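Home | Reports | Partners | Archive | Contact

Drina household chores project
Progress report to the Arnside fund, 12 March 2020

The question you paid us to answer was whether a two-armed machine can take over small chores in a home or the back room of a shop. Five months in, my answer is still no, and I don't expect the next report to change it much.

Since October the Grulthorpe site has logged 1105 attempts across 19 chores. The totals look healthy until you sort them. Most of the successes come from picking up one firm object and putting it down somewhere else. Cloth, bags and anything with liquid in it account for most of the failures, and those are the chores people would pay to be rid of.

Measuring liquids is where we have put the most time this quarter. One arm holds a large plastic syringe with its tip in a measuring cup of red liquid, and the other arm's gripper is close to the plunger head. A person does this without thinking. For the machine it means keeping the barrel steady while something else moves, and it needs a person nearby the whole time.
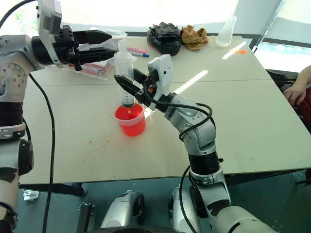
Thorlacius objected to an early draft of this report, saying that I was grading the arms against a grown adult with 2 good hands, and that a slow helper which gets a dose right would still be worth having in plenty of kitchens. I accept the point about slowness. I don't accept that we have shown it gets the dose right -- we have not yet checked the amounts against a scale.

Spending is on plan apart from 2000 dollars moved from travel to spare gripper parts. For the next period we propose to drop the easy pick-up chores, weigh every measured amount, and report any run where a person stepped in as a failure. The success rate will fall. I would ask the fund not to read that as the work going backward.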